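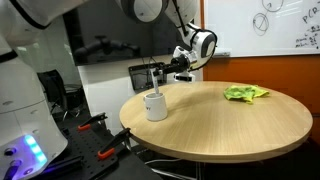 Okay, so the question I get most, usually from my sister-in-law, is when she can buy something that does the dishes. I'm going to spend 15 minutes on why I still say "not yet," and I'll try to be fair to the machines. Start with a mug. A plain white mug on a round table, a gripper holding a thin white stick with the end down inside it. You or I would do that while talking on the phone. The arm has to know where the rim is, how far down the bottom is, and how hard it can lean before the mug slides. And then there's the cloth over on the right, all bunched up, yellow-green. Wiping a table sounds like the easy chore! But a mug keeps its shape and a cloth never has the same shape twice.

(Pause. Ask who has a robot vacuum. Ask who has rescued it from under the couch.)

Shop floor next. I spent a week in August at Primgate, where they pack faucet parts, and the arms there are great — same tray, same part, same spot, all night long. Emlyn Lloyd runs the second shift and he let me move one tray 2 inches to the left. Everything stopped. He'd warned me it would, and he was very nice about it.

So when people tell me factories solved this years ago, I say they solved the tray.

Now the home side. Finus is the one everybody asks about. I've tried it on my own kitchen stuff and it got 8 cups into the rack before it met my gravy boat. I liked it a lot more than I expected to, gravy boat and all. It's slow. My mother would have taken the cup right out of its hand.

(If there's time, tell the Friday demo story. Skip it if we started late.)

What I'd buy today: something that does one chore, in one place, with things that hold still. What I'd wait on: laundry, wiping, anything with a lid that sticks. I'd love to be wrong about the lids.

Take questions here, and repeat them into the mic for the back rows.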